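Atelier « Ranger un petit bureau » — notes de la séance 3
Rédaction : Marina Tsakiris

1. Les petits objets
Au début, on ne jette rien. On prend un bac en plastique transparent, sans couvercle, et on y met les petites choses qui traînent : chargeur, câble, petits appareils. Le bac reste sur la table pendant tout l'exercice.

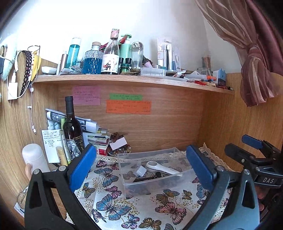

On compte environ 18 minutes pour cette étape. Après, chacun regarde son bac et retire ce qui appartient à une autre pièce. Une nappe à motifs complique la recherche des pièces très petites — pensez à passer la main à plat sur le tissu.

2. Les papiers et l'étagère
Les feuilles roulées sont à dérouler et à lire une par une. Les notes collées au fond du bureau, on les recopie dans un seul cahier. Sur l'étagère, les flacons vont par taille, les plus hauts derrière.
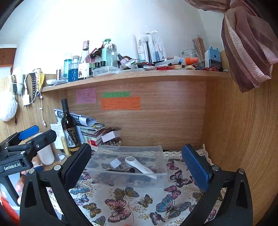

3. À faire pour la prochaine fois
Lire la fiche 37 et apporter la liste des objets retirés.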